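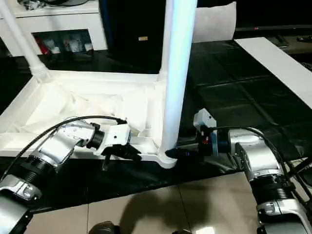 Two arms on the white frame, the right gripper closed on the black foot of a leg.

Leg-and-frame jobs are where most new Zendemer users get stuck, so I'd like to take you through one slowly, the way I wish somebody had walked me through my first (I spent a whole February on it, and my coffee consumption was shameful!). You'll be driving both arms by remote control while the recorder saves every move, and later the robot learns from what you did.

Start with the surface. A sheet of black plastic gives you a good strong contrast with white parts, and it lets you turn a heavy frame without scraping it. Then open a new task in Mornau, type a name you'll still understand next week, and bring both arms to their start pose before you press record. 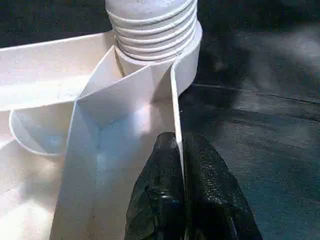

Threads deserve patience. Bring the part up to the socket, stop for a breath, line it up by eye from the head view, and only then switch to the wrist view for the last little bit. If the first turn feels stiff through the hand controls, back off and come in again. Leave that correction in the recording, please! My first batch of 40 runs was all perfect ones, and the robot trained on them had no idea what to do when a leg went in crooked.

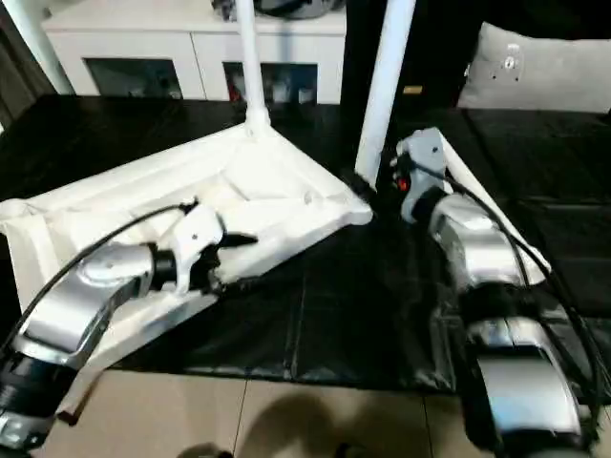
One gripper at the triangular base, the other holding the foot of a pole.

Try to give each arm one job at a time. I let the left steady the base while the right handles the pole, and I swap only when both are still. Keep your elbows tucked in, too, or your shoulders will be complaining long before lunch. After each run, mark it as keep or discard while it's fresh in your mind. We kept 648 runs out of 1,097 on the Prenholm set, and I was a good deal happier with those than with the whole pile.

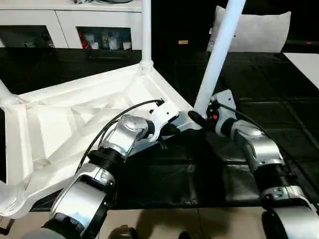

How long should a single run be?
Under 2 minutes is comfortable for most people. If the job needs longer, split it at a point where both arms are at rest and save the halves as separate tasks.

Once you have a batch you like, export it from the Mornau task list and check that both wrist views are included before you start training.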